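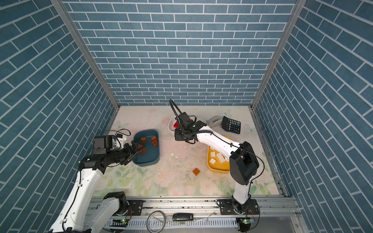
Fig. 1. Two-arm work cell with brick-patterned walls.

Vehicle Systems II, Unit 4
All-Wheel Drive Couplings in Compact SUVs
Notes: L. Ruddock. Lab section: A. Ankrah.

4.1 Scope

Unit 3 covered full-time systems with a center differential. This unit covers on-demand systems, in which one axle is driven permanently and the other is connected through a controlled clutch. Most compact SUVs on a transverse-engine platform use this layout. The reading is chapter 6 of the course pack. Skip the section on viscous couplings except for the two graphs at the end.

4.2 Layout

The engine and transmission sit across the car. Torque leaves the transmission through the front differential and also through a bevel gear set, called the power transfer unit (PTU), which turns the drive through 90 degrees. A propeller shaft runs back to the coupling. The coupling is usually bolted to the nose of the rear differential, so the shaft turns whenever the front wheels turn, even if no torque is going to the rear.

Some layouts add a dog clutch at the PTU so that the shaft can stop at cruising speed. This cuts drag losses but adds a delay when the rear axle is called for, as the shaft has to be brought up to speed before the dog clutch can close.

4.3 The coupling

The clutch is a wet multi-plate pack. Torque capacity is

T = n × μ × F × r

where n is the number of friction faces, μ the friction coefficient, F the clamping force and r the effective radius. Note that n counts faces and not plates. This was the most common error in last year's homework.

Clamping force comes from one of two sources:

Electro-hydraulic: a small electric pump feeds a piston. Force follows pump pressure.
Electromagnetic: a coil closes a pilot clutch, which turns one half of a ball ramp against the other. The ramp spreads and loads the main pack.

The ball ramp type needs a speed difference between input and output before it builds force. The electro-hydraulic type can be loaded with the car standing still.

4.4 Torque split

The statement "50:50 split" in sales literature needs care. With the clutch locked, both axles turn at the same speed, and the split is set by the grip available at each end. If the front wheels are on ice, nearly all of the torque goes to the rear, up to the capacity of the coupling. If the clutch is slipping, the torque sent rearward equals the clutch capacity at that moment, whatever the engine is producing.

Worked case. The Fledadon test vehicle has a pack with 11 friction faces. At the rated clamping force the capacity is 400 Nm, measured at the coupling. The rear final drive ratio is 2, chosen for easy arithmetic. Torque at the rear axle is then

400 × 2 = 800 Nm

before losses. Divide by the tire radius in meters to get the driving force. Repeat the calculation for a pack with one plate removed, keeping the clamping force the same, and state what you assumed about the faces.

4.5 Control

The controller reads wheel speeds, steering angle, throttle position, yaw rate and brake status. It works in two modes.

Feedforward: the clutch is loaded before slip occurs, based on throttle and steering angle. Used on launch and on uphill starts.
Feedback: the clutch is loaded in response to a speed difference between axles.

The clutch must be opened during ABS events so that the axles can be braked independently. It is also opened, or nearly so, in tight low-speed turns. A locked coupling forces both axles to the same mean speed while the front axle follows a longer path, and the driver feels the driveline bind.

4.6 Heat

Heating power in the pack is clutch torque times slip speed (in rad/s). With 400 Nm and a slip of 42 rad/s the result is 16.8 kW. Few couplings can hold this for long. The controller keeps a running estimate of plate temperature and either locks the pack fully, which ends the slip, or opens it and warns the driver.

Oil condition affects μ. Worn oil tends to give a friction curve that falls with rising slip speed, and the result is shudder in parking maneuvers. Check the oil before replacing the coupling.

4.7 Lab

Bring the data sheet for the Bostar coupling and the log file from the Plirnville hill runs. Plot front and rear axle speed against time, mark the point where feedback control takes over, and estimate the delay. The Quartey spreadsheet may be used for filtering; state the cutoff frequency on the plot. Reports go to Amerley Ankrah before the end of March.

Problems 4.1 to 4.6 in the course pack. Omit 4.5(b).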